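Speaker notes – Grasp planning and recovery in the Plutby bin picking stack
Gendero Automation, Software Group
Session length: 39 minutes, followed by questions

Slide 1. Title

Welcome the audience and state the scope. The talk covers the software between the camera and the gripper: how a grasp is chosen, how it is carried out, and how the cell decides what to do when a grasp fails. Hardware selection is outside the scope. Refer questions on that subject to the Monday session.

Slide 2. Background

Plutby began as a set of scripts written for one customer cell. It is now a planning service with its own release schedule. The perception module, Brorkar, is maintained separately and communicates with Plutby through a single message type. Mention that the two were split after a change to the segmentation code altered the timing of the arm controller, and that the fault took most of a month to find.

Pause here. Many in the room will have had a similar experience.

Slide 3. The planning loop

Go through the diagram from left to right. Brorkar publishes a list of object poses, each with a confidence value. Plutby generates grasp candidates for every pose, removes those that would bring the fingers into contact with a wall, and ranks the remainder. The highest ranked candidate goes to the motion planner. If the planner does not return a path within its time limit, the next candidate is tried.

Explain that the loop holds no memory of earlier cycles by default. This was a deliberate choice and it simplified testing. It also caused the repeated-failure problem described on slide 6.

Slide 4. Candidate ranking

Three terms make up the score: clearance to neighboring objects, distance from the object's center, and expected wrist rotation. Clearance carries the greatest weight. In the first release the weights were fixed in the source code. They are now read from a configuration file and recorded with every run, so that a result can be traced to the settings that produced it.

Do not read the formula aloud. Point out only that the rotation term is small, and that it was added to protect the cable routing on the arm.

Slide 5. Test method

The evaluation set contains 1777 logged grasp attempts. Each record holds the pose list, the ranked candidates, the chosen path, the gripper width over time and the final outcome. The outcome is entered by an operator. Automatic labels were tried first and disagreed with the operator too often on partial lifts.

State clearly that all attempts were made on rectangular blocks. The results should not be extended to round or flexible parts. The Symonenko trial, which uses mixed packaging, will be reported separately when it is complete.

Slide 6. Where the planner struggles

Begin with walls. A block lying alongside a wall leaves room for a finger on one side only, and a grasp across its short dimension will usually be rejected. The planner must then consider gripping near an end or pushing the block inward before lifting. Two blocks that meet at a corner present a related difficulty, as the opening of the fingers around one may disturb the other.

Continue with surfaces. A scuffed metal floor returns uneven depth readings, and a bright edge on a block can be reported as a separate object. Brorkar now merges thin detections into the nearest larger one when their heights agree.
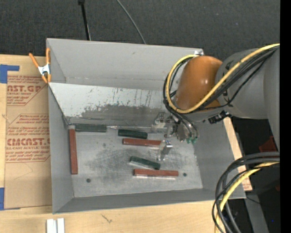 Finish with repetition. Without memory, the planner would select the same poor candidate several times in succession. The current release keeps a short list of failed grasps and lowers their scores for the next 2 cycles. Longer lists were tested and gave no further benefit, and in crowded bins they led the planner to avoid usable grasps.

Slide 7. Descent and contact

The final approach is a straight line at reduced speed. Motor current is monitored throughout, and the arm stops and backs away when the limit is exceeded. Describe the limit as a setting to be adjusted at each site – the value on the slide applies to our own test cell.

Slide 8. Results

Present the table without comment on individual rows. The main figure is that retries fell by nearly 63 percent after the failed-grasp list was introduced. Most of the remaining retries involve blocks against a wall. Cycle time did not change in a meaningful way.

Slide 9. Tooling

Show the replay viewer if time permits. It loads a single record and steps through the planner's decisions in order, including rejected candidates and the reason for each rejection. New staff are asked to review a set of failed records in the viewer before they change any ranking weights.

If the session is running late, omit this slide and leave the viewer open at the Gendero table during the break.

Slide 10. Planned work

Push actions will be moved from a separate script into the main planner. The message type shared with Brorkar will gain a field for surface quality. Both changes are scheduled for the December release.

Take questions.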